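Practicing in a Pretend Room

Part 4: How robots learn before they touch anything

A robot arm that picks things up has to get a lot right. It has to find the object, move its hand to the right place, close its fingers, and lift. A new robot arm gets most of this wrong. If it practices with real cups and bowls, some of them break, and a person has to put everything back after each try.

Many research groups let the robot practice in a simulation first. A simulation is a world made by a computer. It has a floor, a table, and objects, and it follows rules for how things fall, slide, and bump. The arm in the simulation has the same joints as the real arm. It can run all night.

What is being tested?

At the Pendum lab in Horkbridge, Tzu-hsuan Hsieh studies one question: if a robot learns on a computer table, how well does it do on a real one? Her group calls its practice world Brirlow.

A robot that always sees the same table learns only that table. Move a lamp and it may fail. So Brirlow changes things between tries. The light gets brighter or dimmer. The wood changes color. Objects that have nothing to do with the job are placed nearby, and the robot must learn to leave them alone. Scientists call this domain randomization. "Domain" means the place where the robot works, and "randomization" means changing things by chance, like rolling dice.

How the test works

One try is called an episode. At the start of an episode, the computer sets out the objects and gives the robot a job, such as "pick up the bowl." The robot moves until it finishes or runs out of time. Then the computer writes down a 1 for success or a 0 for failure, and the next episode begins.

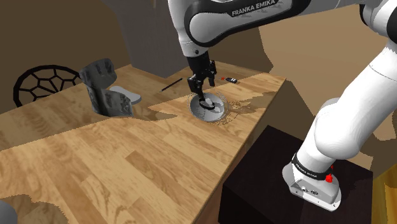
A simulated robot arm with its fingertips inside the rim of a bowl. The pen is one of the other objects on the table.

What did they find?

The group trained two copies of the same robot program. Copy A practiced in a room that never changed. Copy B practiced in rooms that kept changing. Each copy got 939 practice episodes. Then both were given 100 tries on a real table.

Copy A succeeded 4 times. Copy B did much better, but it still missed often, mostly with shiny objects. Shine is hard to copy on a computer — real light bounces in ways that take a long time to work out.

The group plans to add a better model of light, called Tsao, and run the test again in May.

Words to know

Simulation: a world made by a computer, with rules for how things move.
Gripper: the hand of a robot arm.
Episode: one try at a job, from start to finish.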